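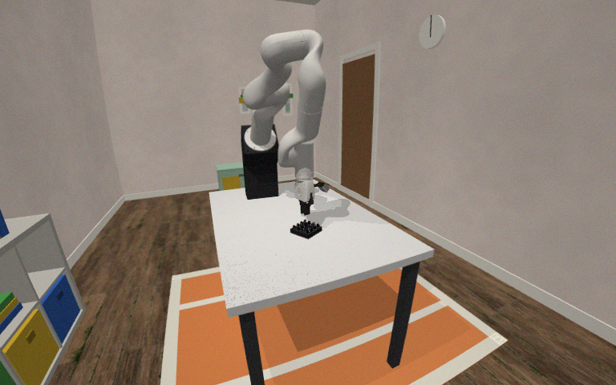 Simulated test cell: white arm on its pedestal, two-finger gripper over the black pegged block.

Gripper comparison in simulation: questions we keep getting

Last updated 23/06/2025 by Marwan Abu Hammour

Which grippers did you compare?
Two: the Pavell parallel gripper and the Hourani one, both on the same arm model. Both have short, straight fingers. We left out suction because the pegged block gives a cup almost nothing to seal on.

Is any of this real hardware?
No. Every number on this page comes from the simulator. Please don't quote them to a purchasing department as if we had bolted anything to a bench.

So which one won?
Pavell completed 217 more picks than Hourani out of 3337 attempts each. I would not buy a gripper on that. Most of the gap went away when we changed the friction setting on the fingertips, and we had guessed at that setting in the first place.

Why the block with pegs?
It is awkward. A plain cube flatters every gripper, and vendors know it. With pegs, a finger that comes down slightly off line lands on top of a pin or slides between two of them, and you find out how much your controller was relying on luck.

Does the furnished room matter?
To the gripper, no. To a camera, possibly. We ran the vision tests with the orange rug, the shelves and the rest of the room switched on, then again in a plain gray void. Scores in the void were better, as you'd expect, and we don't report them. Anyone who shows you vision results against a blank background should be asked for the other set.

The arm throws a shadow on the table. Did it cause trouble?
It did for one of the two camera positions. The low corner view coped. The overhead view sometimes took the edge of the shadow for the edge of the block. Moving the light fixed it, but we count that as a failure of the vision setup.

Which controller did you use?
Tresodow, on default gains. Ristodis sent us a tuned profile in February and said it would cut the approach time by half. We measured nearly 900 milliseconds saved on the slowest approaches and no change on the rest. Half of what, we asked. We are still waiting.

Will the results carry over to a real arm?
I don't know, and I'd be wary of anyone who says they do. Contact between thin pins and narrow fingers is where simulators tend to be weakest. Treat the ranking as a reason to borrow both grippers and try them.

Can I have the scene files?
Yes, on request. Tell us which simulator version you run, or the friction values won't match ours.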